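Last updated: 2020-03-14

Notebook: Gedville campus history, text migration
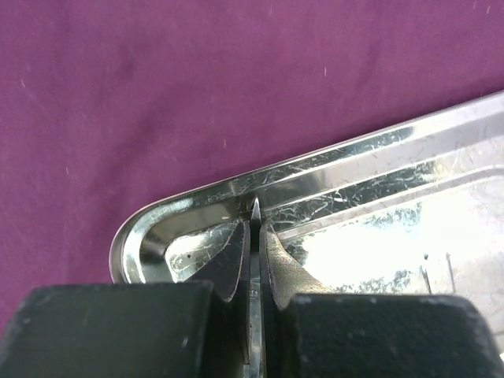
Steel tray on purple cloth. Rim scratched.

Went through the Nurell Hall pages again. The old site gives the founding enrollment as 448 in one place and 600 in another. The 600 matches the printed catalog, but that count includes the evening division, opened later. Using 448 on the main history page, with a note on the evening figure.

Campus description still over length. Limit is 1,000 characters per block; the paragraph on the Rezaei Library ran past it. Cut the list of former reading rooms and moved the architect's dates to the buildings page.

Links: more than 30 dead, mostly to the old alumni directory. Redirect rule written, not yet applied. Check whether the admissions pages use the same path before switching it on.

Open:
- Irer Annex: "wing" or "building"? Catalog uses both.
- Residence hall names before the merger. Need the June trustees' minutes.
- Footnote style differs between chapters 2 and 3. Leave until the text is final.

Recent entries
Catalog scans, file naming
Redirect tests, first pass
Buildings page, draft 2

Contact the web archive group | Back to top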